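Youth Basketball League FAQ – Arnaud Gym League

Updated July 2025

Questions come in all summer, so we keep the answers on one page. If yours is not covered, write to the league office through the contact form. Capucine Moulin reads the form mail and usually replies within three days.

Who can play?

The league takes players in grades three through eight. Grade means the grade your child will be in when the school year starts, not the one just finished. We do not place by age or height. A player who has been held back or moved up plays in their actual school grade.

Do we have to live in town?

No. Families from outside the district can register once the resident window closes. There is no extra charge for non-residents. If a division is full by then, the player goes on the waiting list.

When does the season start?

Practices start in October. Games begin after four weeks of practice and run until the winter tournament. The gym is closed over the school holiday break and there are no make-up games during that time.

How do I register?

Registration is online only. You create one family account and add each child under it. Please do not open a second account with a different email address, even if two parents live in separate homes. The family account can hold up to four adult contacts and all of them get the schedule emails.

You will need:
A current grade level for each player
A shirt size
An emergency contact who is not a parent
The name of your doctor or clinic

Can my child be on the same team as a friend?

You can make one request per player and both families have to enter it. One-sided requests are dropped by the system. We do not take requests for a certain coach, a certain practice night or a certain jersey color.

How are teams made?

All players in grades five and up attend one evaluation session. Coaches score them on dribbling, passing, shooting and moving without the ball. Jelle Van Wijk, the league director, then runs the draft with the head coaches. Third and fourth graders are not evaluated. Their teams are put together by school where we can do it.

What if we miss the evaluation?

There is one make-up session. A player who misses both is assigned to a team by blind draw after the draft is done. It has no effect on playing time.

How much playing time does each player get?

In grades three and four, every player sits out the same number of shifts, give or take one. In grades five and six, every player is in for at least half of each game. In grades seven and eight the minimum is two full quarters, except for players who missed practice that week without letting the coach know. Coaches turn in a lineup sheet after each game – if you think your child is being shorted, ask the director and he will look at the sheets before he talks to the coach.

Is there a full-court press?

Not in grades three and four. In grades five and six a team may press in the last two minutes of the second half only. In grades seven and eight it is allowed all game, but a team ahead by 15 or more has to drop back behind half court.

What size ball do you use?

Grades three and four use the 27.5 inch ball. Grades five and six use the 28.5. Seventh and eighth grade girls stay with the 28.5 and the boys go to the 29.5. The league supplies game balls. Players should bring their own to practice with a name on it.

Who does the scorebook and the clock?

Each team provides one adult per game. The home team keeps the book and the visiting team runs the clock. Jérémie Moulin holds a short training before the first games and goes over how to mark fouls, timeouts and the possession arrow. If neither team has anybody at the table, the game starts late, and the lost time comes off the first half.

Is there food at the games?

Yes, the snack table is open whenever there are three or more games in a row. It is cash only.

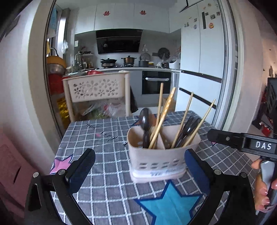
The snack table is run by the teams in turn, and each team takes one shift per season. Faustine Moulin sends the sign-up link to team parents after the draft. A shift covers two games, and hot food has to be off the table by the time the last game tips off. Families are welcome to send a homemade dish if it comes with a list of ingredients. Plastic spoons and chopsticks stand in the divided caddy on the checked tablecloth, so there is no need to send any along with a noodle or rice dish. Please take food out to the lobby, not into the bleachers. Water is the only drink allowed in the gym itself.

Where does the fee money go?

Most of it goes to gym rental and referees. The rest pays for jerseys, insurance, game balls and trophies for the tournament. Last season the snack table brought in roughly 4,000 dollars, which went toward a new portable scoreboard for the side court. Coaches are not paid.

Is there help with the fee?

Yes. Check the box for reduced fee when you register. You will be asked for the amount you can pay, and that is the amount you are charged. We do not ask for tax forms. Only the registrar sees who checked the box. Coaches are never told.

What is the refund policy?

Full refund before the draft, minus a 25 dollar processing fee. Half back between the draft and the first game. After the first game there are no refunds, except for an injury with a note from a doctor. Refunds go back to the card that was used. If that card has been closed, let us know before the refund is sent.

What do players wear?

The league provides a reversible jersey, which the player keeps. Shorts can be any dark color without pockets. Shoes need to have clean, non-marking soles – please carry them in and change in the lobby when it is snowing or raining. Jewelry comes off, including new earrings. Tape over earrings is not allowed.

What happens when a game is canceled for weather?

If the schools close early or stay closed, we are closed too. Otherwise the decision is made two hours before the first game and sent by text. Make sure the phone number in your account is a cell phone. We try to make up every canceled game, but only one per team is guaranteed.

My child was ejected or got a technical. What now?

One technical means the player sits for the rest of that half. Two means the player is out of the game and misses the next one as well. The same count applies to coaches. A parent who is asked to leave by the referee has to be out of the building before play starts again, and may come back after a talk with the director.

Where do I find scores and standings?

Scores are posted the same evening for grades five and up. Standings are updated once a week. For grades three and four we keep neither. If a score is wrong, the head coach has to report it within two days. Reports from parents are passed on to the coach.

Can I coach?

We are always short of assistants, mostly in the younger grades. You need a background check and the online concussion course, both good for two years. No playing experience is required. Check the coaching box when you register your child, or use the contact form if you do not have a player in the league.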